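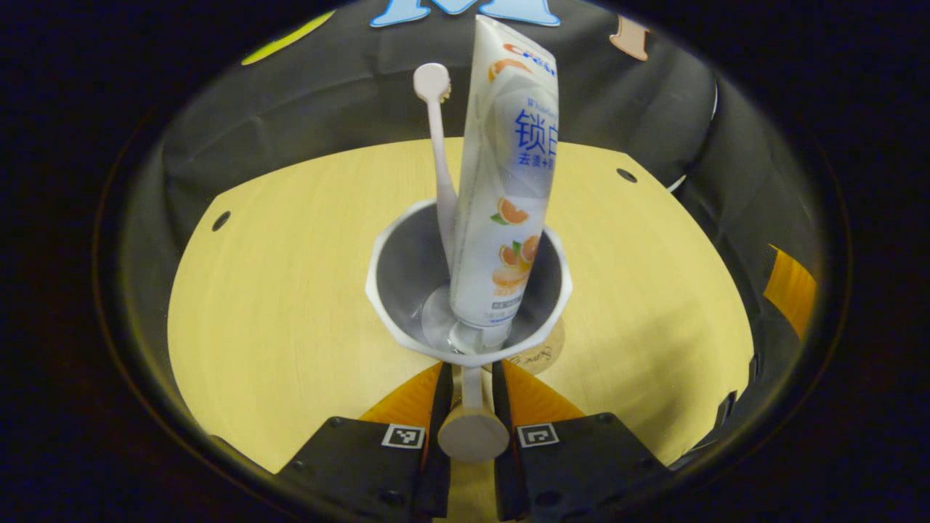 Das Institut für Werkstofftechnik der Hochschule Hoder hat Līga Org auf die neue Professur für Polymere und Verbundstoffe berufen. Sie leitet künftig eine Arbeitsgruppe mit 5 Beschäftigten und übernimmt im Wintersemester die Grundvorlesung mit 241 Plätzen. Org befasst sich mit der Alterung von Kunststoffen im Haushalt, also mit Dingen wie der Zahnbürste und der weißen Zahnpastatube, die hier zusammen in einem Becher stehen. In ihrem Projekt Mimer werden Proben bei 80 Grad gelagert und danach auf Risse und Verfärbungen geprüft.

Die Berufung war im März vom Senat bestätigt worden. Org arbeitete zuvor drei Jahre in der Materialprüfung der Firma Ferreira. Ihr Labor liegt im Zaketier-Bau, zweites Obergeschoss, neben der Metallografie. Finn Schmieder, bisher kommissarischer Leiter des Fachgebiets, bleibt für die Praktika zuständig.

Die Antrittsvorlesung findet am 19. Juli um 17 Uhr im großen Hörsaal statt. Der Eintritt ist frei. Themen für Abschlussarbeiten hängen ab August vor dem Sekretariat aus.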